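I spent most of November arguing with a thread tracker, and I think I've finally won. Mostly won! Let me back up.

If you've read this blog before you know that I work on the perception side of our suturing project, and that my little corner of it is called Jellider. It takes the camera feed and tries to say where every piece of suture is, as a smooth 3D curve, so that the planner (which is Hedvig Fagerlund's baby, and which she guards fiercely) can decide where to pull and how hard. For a long time Jellider was fine on clean pads. Then we started running on stained ones and it got confused in ways I can only describe as creative.

The old version worked pixel by pixel. Segment the dark stuff, thin it down to a skeleton, walk along the skeleton, fit a spline, done. I wrote it in 2 weeks and I was very pleased with myself. The problem is that a skeleton has no idea which thread it belongs to. Give it a crossing or a knot and it takes whichever branch looks straightest, and then it hands Hedvig a lovely smooth curve that starts at the needle and ends in somebody else's stitch.

So I sat down and hand-labeled 436 stills, with coffee, over more evenings than I want to admit. Every thread got an ID and every ID got a kind: needle thread, pull-through, tied tail, or scrap. That last one was the part I'd been dodging.
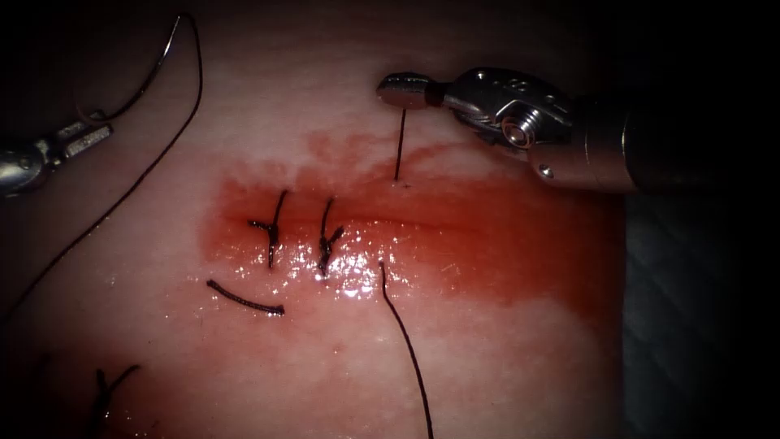
Scraps are what broke the old tracker more than anything else. It had a rule that said any dark curve over a certain length must be live suture, and live suture must connect to an instrument or go into the tissue. Well, look under the left of those two tied stitches. There's a loose curved bit just lying on the pad, connected to nothing, and the old code would happily invent a link from it up to the knot tails because they were close and pointing more or less the right way. The new code is allowed to say "this one is just litter" and move on. It's such a small change in the data model (one enum value, I'm a little embarrassed) and it cleaned up a huge share of the bad links.

The other big fix was glare. Wet surfaces throw these tiny bright spots all over the place, and when one lands on top of a dark thread, the thread breaks in two as far as the segmenter is concerned. I used to close the gaps with plain old morphology, which also glued neighboring tails together. Now there's a separate highlight mask, and gaps that fall inside the mask are cheap to jump while gaps outside it are expensive. Same graph search as before, different costs.

I ran both versions over our held-out set, 1,182 images, and counted an image as good only if every thread came out with the right kind and no false links. The new one got 887 of them. The old one I didn't even finish scoring. I stopped when it got depressing.

What's left is mostly the pull-through case, where thread goes under the tissue and comes up again somewhere else. Jellider sees two curves and has to decide whether they're one. Right now I match them using the entry and exit points the planner says it was aiming for, and Hedvig hates this — she says perception shouldn't be reading the planner's diary. She's right, of course. If the needle wandered, I'm matching against a wish. But the purely visual version is worse for now, so the diary stays until I've got something better. I have half an idea involving which threads move together when one gripper tugs, and it needs video, and my loader doesn't do video yet. Sigh.

Next on the list is speed. The graph search is all Python and it shows. I want the hot loop moved over before we merge, and I'd like to get rid of the config file that has grown to a frankly silly length. If anybody has opinions on fitting splines with a fixed length constraint, please leave a comment, I've been going in circles on that one.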